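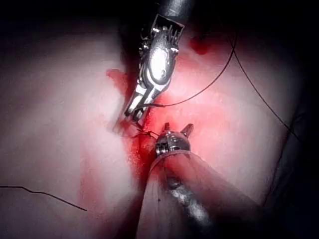

Jacqueline Royer would have liked more time on knots and less on suture material, and she told the group so before we had left the Mindthorpe training room. I took the opposite view. The morning session, 26 March 2019, covered fine dark suture on pale tissue, with two instruments working close together and a small amount of blood at the site. Contrast was good at the center and poor toward the corners, where the light falls off.

Besnard supplied the printed notes, 11 pages, mostly tables of thread gauge and needle curvature. The section on tissue handling is short but usable. Grip pressure gets one paragraph.

After lunch we saw the store, which holds 162 trays on open racking, labeled by procedure. Each practice station is booked for 50 minutes. Changeover took longer than scheduled on both rounds. The next visit is planned for November, at Erow.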